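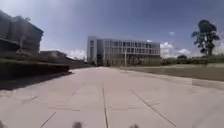 Walking to Work the Long Way Across the Plaza

Home About Archive Walks Garden Contact

Monday, November 26, 2018
By Rosalind Quintanilla

9 comments | 15 shares

I've been parking in the far lot at Tralla since August. The near lot closed for repaving and everyone from our side got moved out past the end of the plaza. The near lot has reopened and I still park in the far one.

The reason is the plaza. It's a big flat stretch of concrete, and when I started at Cloltov I went around it for years without giving it any thought. My old route was car, side door, stairs, desk. Now I walk the whole length of the paving twice a day, and again at lunch if the weather is decent. It takes 422 steps in my work shoes from the corner of the parking lot to the doors. I counted it three times in the first week and got a slightly different number each time, and 422 was the middle one, so that's the one I use.

What it looks like

If you haven't been out here, it's mostly pavement. The slabs are large and pale, somewhere between gray and beige depending on the light. The seams between them are what you end up looking at. They run off toward the building at the far end and get closer together as they go, like railroad tracks in a drawing lesson. I try to walk along one seam for as long as I can without thinking about it, and I usually drift off to the left.

The concrete hasn't weathered the same all over. There are patches that have gone faintly pink, and others that are more tan. I asked Gus Sorensen about it. He did flatwork for most of his life before he came to the facilities office, and he said different pours can color up differently depending on the mix and the day they went down. He also told me the dark lines are joints and the cracks are cracks and I should stop mixing them up. A joint is put there on purpose so the slab has somewhere to move. I had been calling all of them cracks.

Along the left side, as I walk in, there is a long low planter wall with hedging on top. It's the only real edge the place has on that side. The face of it is nearly always in shade when I come by, and there's a band of shadow in front of it on the paving, wider near the start of the walk and narrower as you go. In August I walked in that band the whole way. I moved out of it sometime in October.
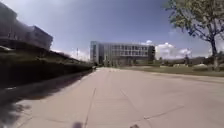 I should say something about distance, which surprised me more than anything else. From the parking lot end, the building across the way looks like it's right there. It's boxy and plain and it sits in the middle of your view, so you aim at it and start walking. Then it doesn't seem to get any closer for a while. The wall beside you moves along, the seams go by underneath, and the building stays the same size. Then somewhere past halfway it starts to have separate windows.

The first few mornings this annoyed me. I had been late twice in the same week and I blamed the plaza both times. The second time I timed myself with my phone and found I was taking longer to find my badge in the car than I was to walk any of the difficult part. I now keep the badge in my coat pocket, left side, and I leave the house 15 minutes earlier. That took care of it.

What I carry

I changed bags. I used to carry a tote on one shoulder with everything in it, lunch included, and by the second week my neck was sore. I bought a plain backpack and I look like a student from behind, according to my daughter. It holds a lunch container, a water bottle, a folding umbrella and a pair of indoor shoes. The indoor shoes were the best change. I walk in sneakers with a real sole and switch at my desk.

I tried walking in my flats for a month first. Concrete is hard on flat shoes. I wore through the left heel and the repair place on Kerance Street wanted more to fix them than I paid for them.

Khoury Hall

The building at the far end is Khoury Hall. I work on the second floor of it, toward the back, so I don't have a view of the plaza from my desk. I have to go to the copy room for that.

For a long time I would have told you Khoury was a gray building, and I'd been going in and out of it every weekday. Walking at it from a distance has corrected me on a few points. The left end is a separate narrow block and it's close to white, with small dark windows going up it. The rest is long and mostly glass, with light-colored vertical strips between the windows, and it runs off to the right a good way. There are trees and shrubs planted along the bottom of it, and from far off they hide most of the ground floor. 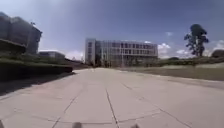

Khoury Hall from the parking lot side of the plaza.

The pole out front is the thing I use to judge where I am. It's thin and you lose it against the glass sometimes. When I can pick it out without trying, I know I'm past the part where nothing seems to get closer.

The tall dark building at the left is the one people ask about. It has a heavy, boxy look and it blocks a fair amount of sky when you're standing near it. I've been inside once, for a fire safety class, and I remember the room being cold and the coffee being better than ours. I don't mind the look of it. Next to it there's a lower building with a flat roof, sitting back behind the greenery, and I couldn't tell you what goes on in there. Gus says records storage. Someone else told me it was a mail room. Both could be right.

Lunch laps

At lunch I do a loop if I have time. Out the doors, along the planter wall, down to the parking lot end, and back on the other side. I keep away from the very middle at noon in hot weather. Pale concrete throws the light back up at you and I got a sunburn under my chin in August, which I didn't know was possible. I wear a hat with a brim but a brim does nothing about light from below. Sunscreen on the underside of the chin is the answer. My sister laughed at me about this over the phone for a good five minutes.

The part with the trees is better. The shade there is broken up and falls in blotches all over the paving, with bright spots in between, and it's noticeably easier on the eyes. I slow down when I get to it. If I've brought something to eat on the walk, that's where I eat it. 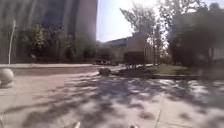

There is also a big round concrete ball out there, set right on the paving near the planter wall. I believe the correct word is bollard, although I had always pictured a bollard as a post. I tap it with my hand when I go by. I started doing it as a way of marking the turn and now I don't feel right if I skip it. I have seen a man in a tie do the same thing, so it may be more common than I thought.

The coping along the top of the planter wall is flat and light colored, and it's a decent height for sitting. It holds the heat on a sunny day. I've taken phone calls there. The shrubs behind you will get in your hair if you lean back, so don't lean back.

A few things I would change, if anyone from Tralla facilities other than Gus reads this:

A bench somewhere in the middle. I like the wall fine, but my coworker had knee surgery this year and that is a long way to go without a proper place to sit.

A trash can near the round bollard. I have carried a banana peel the full distance more than once.

Some kind of windbreak at the parking lot end. With all that open paving the wind gets a good run before it reaches you. Last Tuesday it turned my umbrella inside out before I had the car door shut.

Results, if you can call them that

I have been asked if I've lost weight and the answer is no. I've been at this long enough to know it isn't going to happen from walking to the door. My resting pulse was 115 over something when the nurse took it at the health fair, and then she told me that was the blood pressure and I was reading the wrong line. She said it was a good number. It was a little higher last year.

I sleep better. I'm in a better mood by the time I sit down in the morning, and I've stopped eating at my desk. I also know the names for joints, bollards and coping, which has been useful in exactly one conversation so far.

I'm going to keep it up through the winter as long as they salt. Gus says they do the middle first and the edges when they get to it, so I'll have to give up walking near the wall for a few months. I ordered a pair of those rubber cleats that pull on over your shoes. They came in the wrong size and I'm waiting on the exchange.

Next week I'll get back to the garden posts. The garlic is in and I owe several of you an answer about mulch.

Posted in: Walks
6 likes | 9 comments | Share

Older Post Newer Post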